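Home Notebook Projects Parts stock Archive

Carnamwood bench notebook — July, entry 17
Print this page | E-mail this page

Subject: contact bounce in panel push-buttons, second round

Start 9:40. Carrying on from entry 11. The complaint was double counts on the Nakden kiln timer when the start button is pressed slowly. Firmware debounce is a plain wait: first edge accepted, everything after it ignored for 5 ms. The first round of traces was taken with the probe ground on the chassis and is too noisy to use. Those are struck out in the archive and should not be quoted.

Setup today: 10 k pull-up to 5 V, button to ground, short ground spring on the probe, trigger on falling edge at 2.5 V, single shot. No capacitor across the contacts. Lead length kept under 20 cm. The old harness was acting as a small filter and hid most of the narrow spikes.

Two makes on hand, Akis and Robles, both normally open, both from the open stock drawer. Date codes not recorded.

Akis, fast press. Bounce settles inside 1 ms on every trace saved. Release is a little worse than press. Nothing in these would get past the existing wait.

Akis, slow press. Closing edge looks the same as before, then on some presses there is a second opening well after the first has settled. Longest one seen is 24 ms after the first edge. I would not call it bounce in the usual sense. The plunger is near the make point and the finger is still moving. A 5 ms wait lets it straight through, which matches the complaint.

Robles, fast press. Longer train than the Akis, many narrow spikes, all done by 3 ms.

Robles, slow press. Clean. The action has a definite snap and it is hard to hold the contact near the make point even on purpose. Tried for a good while with the bench screw and could not do it.

11:15. Changed the debounce to a counter. Sample every 1 ms, count up when closed, count down when open, limits 0 and 30. State changes only at a limit. Delay on a clean press is then 30 ms, not noticeable by hand. Ran 2,000 slow presses on one Akis button with the cam rig. No double counts logged. Old code on the same button and cam gave 17 double counts over the same run.
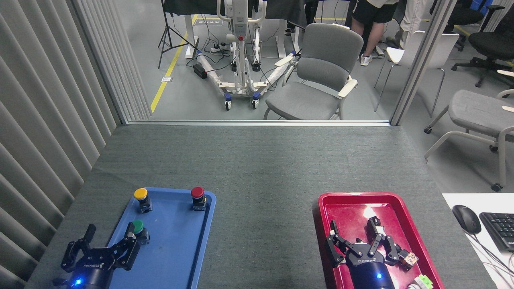
Cam speed was the same for both runs. Cam profile is the shallow one, file name ends in _b. The steep profile does not show the fault with either version of the code and is no use for this test.

Tried 100 nF across the contacts with the old code as well. It removes the narrow spikes and does nothing for the late opening, as expected from the time constant (1 ms with the 10 k). A larger capacitor would cover it but the discharge goes through the contacts at each press, and I don't want that without a series resistor. The board has no room for one — leave hardware as is.

Open points:
- Repeat the cam run on a Robles button, new code only.
- Check release edge with the counter. Stop button uses release, start button uses press.
- Panel cleaner may be getting past the caps. Look at the contacts of one returned unit before blaming the part.
- Counter limit of 30 is hard coded. Move it to the settings block with the others.

Traces saved under the entry number. Scope left set up on the end bench, please don't change the trigger level.

Stopped 4:20.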